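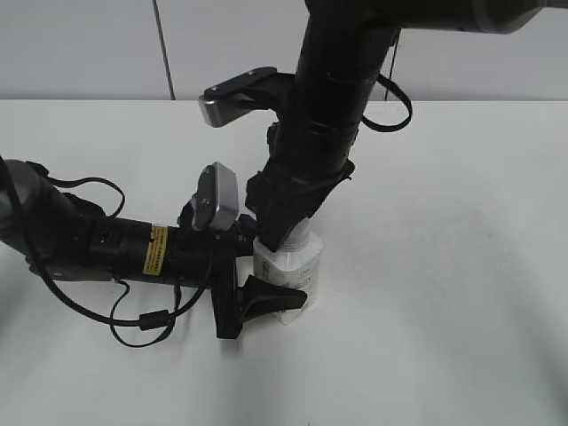
Tremer, the small software company on the second floor of the old Pawłowska mill, has put out a new version of Torna, its planning program for pairs of robot arms, and anyone who has ever tried to get two arms to share one table without knocking elbows will want to hear what has changed. The release came out in October 2019 and can be downloaded by anyone who already has a license, at no extra charge.

The big change is in how the program thinks about holding. Until now Torna planned each arm more or less on its own and then checked the two plans against each other for collisions, which worked nicely for passing things back and forth but went to pieces when both arms had to be on the same object. A bottle is a good case. One gripper has the cap, the other is down at the side of the body, and the moment the top arm turns or lifts even a little, the lower one has to know about it and give or push back by the right amount. The new version treats the two arms and the bottle as one linked thing and plans for all of it together, so that a small move by one arm is already part of the other arm's plan before anybody moves at all.

The team says it tested the new planner on 2,280 grasps of light plastic containers – bottles for the most part, with a few tubs and jars thrown in – and that 344 of those ended with the program stopping itself and asking for a new plan. That may sound like a lot of stopping, but the old version would often have carried on and tipped the container over, and the developers would much sooner have a stop they can read about in the log afterward than a spill with no explanation.

Perception has had some attention too. Torna can now take in views from cameras mounted on both arms and blend them into a single estimate of where the object is and how it is leaning. When one view is blocked by a gripper, as happens all the time in close work, the program leans more heavily on the other. Users can watch the estimate shift on screen while a job runs, and it is oddly pleasant to sit and look at, a bit like watching somebody make up their mind.

There is also a kinder way to set force limits. In place of the long settings file that people have been grumbling about since the first release, there is a page with sliders and a plain warning when two of the limits disagree with each other. Old settings files still load, and the program keeps a copy before it changes anything.

Pomard, the company's free viewer for recorded runs, has been updated to match and now opens logs of up to 24 hours. Logs made before May will need to be converted first, and the tool for doing that comes in the same download.

Next on the list, according to the release notes, is support for arms from different makers working as a pair, though no date has been given for that.

Comments (4)

gearbox_lou
Converted almost 4,000 old logs last night and only had to redo a handful. Thank you for keeping the converter separate from the main program!

mtn_laurel
Do the sliders show newtons or still that percent thing? I could never keep straight what 60 percent was 60 percent of.

gearbox_lou
Newtons by default. You can switch back under Display if you miss the old way.

halfstep
We have one arm with a wrist camera and one without. Does the blending still do anything for us or should we stay on the old version for now?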